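Grelcombe Hall floor and heating works
Progress report to the MacLeod Fund, second payment
15 Jul 2007
Prepared by Wendy Birkett

Where we are

The boiler is in and passed its inspection in June. I would like to report that the hall is warmer, but it is summer and I can't tell. Ivholm claim a saving of 337 a month on fuel. I have asked Fraser Morrison twice how they got to that number and have had a brochure back both times. Please don't put it in your own summary until we have a winter's bills.

Money

The second payment of 4000 has been received. Ivholm have invoiced for 100 percent of the heating work. I have paid 55 percent and am holding the rest until the upstairs radiators are balanced. Kirsty Buchanan thinks this is harsh. I don't.

Bookings

Ayana Alemayehu's survey says users want longer evening hours. Most of the forms came from the dance class, who already have the evenings, so I would not build a plan on it.

Flooring

We are still set on wood in a herringbone pattern, in mixed light and honey tones with a glossy finish. Ruaridh Baird prefers matte and may be right about glare. 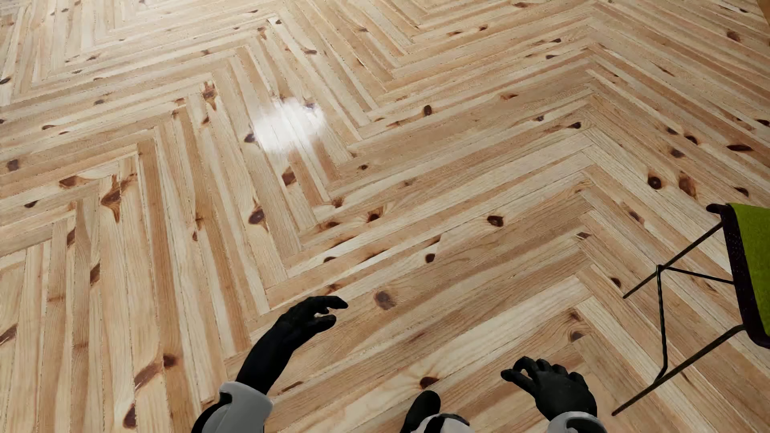 Next steps

Get a written quote from Biva with the finish priced separately. Their last one lumped it in with labor.
Settle the radiators with Ivholm.
Send you the fuel bills once we have some worth reading.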